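The Great Clear-Out, and What It Sells You
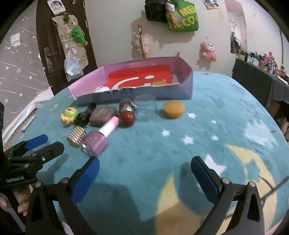
Small things on a moon-and-stars blanket.

Every September the decluttering coaches come back. I signed up for one of them, a program called Brala, and spent seven weeks being told that my drawers were a map of my feelings. My drawers are a map of where I was standing when I needed both hands free.

Brala works like most of its rivals. You empty a drawer onto the bed, pick things up one at a time, and ask each of them a question. The question changes from week to week. In week one it was "Do you serve me?" By week four it had become "Who was I when you arrived?" I put this to a spare key and got nowhere.

The program costs 100 dollars, and the storage boxes are extra. I think the boxes deserve more attention than they get. Kokitz, the company that makes them, offers a set in 18 sizes, and the course workbook mentions them on nearly every page. A person who has too much stuff is being asked to start by buying boxes. Danuta Żak, who coached my group over video, didn't see a problem. "The box is a boundary," she told me. I asked if a shoebox could be a boundary. She said it could, for now.

The claims get bigger as you go. Brala's workbook says a cleared bedroom improves sleep, digestion and "financial flow." I asked the office for the research behind that and was sent a survey of past customers, about 2000 of them, all of whom had finished the course. People who quit weren't asked. Anyone who has paid and stuck it out to the end has good reasons to say it went well, and I'd say the same of gym members and people who own boats.

Nikola Szewczyk dropped out in week three. She had two kids, a small apartment and a closet that wouldn't shut, so she was just the customer the ads are made for. "I gave away the waffle iron and then I bought a waffle iron," she said. Her closet shuts now. Her brother-in-law fixed the hinge.

I don't want to be unfair. Jolanta Urbańczyk cleared out her late mother's house with the workbook open on the stairs, and she says it gave her a way to begin on mornings when she couldn't. I believe her. A list of steps can help a lot when you're tired and sad - and it hardly matters who wrote it. She skipped the questions, though, and she never ordered the boxes.

My own results were mixed. I threw out a bag of dead pens and a charger for a phone I no longer have. I kept the small stuff, the kind that has no use and no story and turns up again in every move. The workbook wants a decision on each piece. I put mine back in the drawer, where it takes up very little room.

Brala has since written to offer me the advanced course, which covers the garage. I don't have a garage.

Contact us | Copyright Picard Media. All rights reserved. | Back to top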